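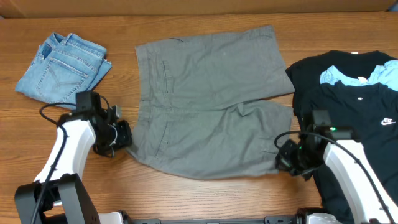 Ticket: Fold station, cell 2 — operators disagree on start layout and e-stop rules
Status: open, waiting on Bustascombe
Opened: 02/04/2018
Owner: Eero Hyvönen

Summary
Two shifts running the two-arm folding cell two different ways. Results don't compare. Also one near miss with a hand in the work area. Need one written rule set, not the three half ones we have now (Vokau PDF, the sheet taped on the cabinet, whatever Bednárik told people on the phone).

Symptoms
- Day shift resets the arms to park before touching any clothes. Evening shift reaches in while arms are holding pose.
- Shorts put down with waistband left by some people, waistband toward the rail by others. Grip points end up all over.
- Run notes say "ok" or nothing at all.
- Wrist cable snagged on left arm, twice in March. Both times arm kept pulling till somebody hit stop.

Log

Entry 1
Read the Vokau PDF again. It says keep people out of reach while arms are powered. Doesn't say what counts as powered. Holding pose with motors on — I say that's powered. Evening lead says it's "idle". Writing to Bednárik to get an answer in writing.

Entry 2
Bednárik answered. Motors on = powered, doesn't matter if anything is moving. Good. So no hands on the table unless motors are off or the hold switch is in and the key is out. Put this on the cabinet sheet, crossed out the old line. Please do not write it back in.

Entry 3
Looked at the layout question. Proposal:
- jeans folded, far left, back side up
- item being worked flat in the middle
- shirts stacked far right, clear of the work item
- shorts go sideways, waistband left, leg openings right. Left gripper gets the waistband, right one gets the hems
Smooth the lower leg before start. If it's bunched at the hem the right gripper takes two layers or none. We've had both.

Entry 4
Complaint from evening shift that the shirt stack is under the right arm. Yes it is, partly. Arm has to come over it to get to the shorts. Not a problem as long as the stack is low and pushed flat. Limit the stack to 3 for now. Anything taller, the link can drag the top shirt and then the pile goes with it.

Also black shirts: if the top shirt is black check the wrist view before you start. Black gripper against black cotton, hard to see if you have cloth pinched or not. Not asking anybody to re-sort the pile, just check it.

Entry 5
Cable snags. Went through both reports. Same cause, loop too long on the wrist cable so it hung low and caught fabric coming up. Rule for everybody:
1. Motors off.
2. Lift the loop by hand, make sure it clears the table with the arm in its lowest work pose.
3. Clip it along the link, leave slack at the wrist so it can turn.
4. Run the wrist through full travel slow, no clothes on the table.
If it goes tight anywhere in step 4, undo it and start over. Don't "help" it with tape. Tape let go last time.

Entry 6
Speed. Somebody set it to 60 percent for the shorts. No note, no initials. Put it back to the setting Bustascombe signed off. Changing speed needs a line in the log with who and why. Same for grip force. I don't mind people trying things, I mind finding out from the arm.

Entry 7
Near miss writeup, short version. Operator reached in to fix a pocket edge while the program was paused. Pause is not stop. Second person at the console thought the table was clear and hit resume. No contact, operator pulled back in time. Both of them reported it right away, thanks for that.
What changes:
- one person owns the run. That person hits start and resume, no one else
- say "hands in" before reaching, wait for "motors off" back. Out loud, even if you're alone with one other person and feel dumb doing it
- pause doesn't count as safe for anything but looking

Entry 8
Sent draft rules to Grukovell for comment as they have the same cell. They want the reset pose added: both arms back over the rail, grippers open, before clothes go down. Fine by me, added. They also asked for a glove rule. Left that out, need to ask Bustascombe, loose gloves near the jaws could be worse than none.

Entry 9
Tried the new sheet with both shifts, 6 runs each. Layout was the same every time. One run had no initials. Talked to the person, they thought the console saved it. It dosen't.

Still open
- glove rule (Bustascombe)
- is the hold switch with key out good enough for a cable job or is it full power off only. I'm treating it as full power off till told different
- need a second hold key, we have one and it walks
- old sheet still on the inside of the cabinet door, take down

Next step: Bustascombe to sign or send back changes. Do not close this ticket before that, it was closed on me once allready.

We use cookies to keep you signed in and to remember your ticket filters. By continuing to use this site you agree to our use of cookies. Accept Manage settings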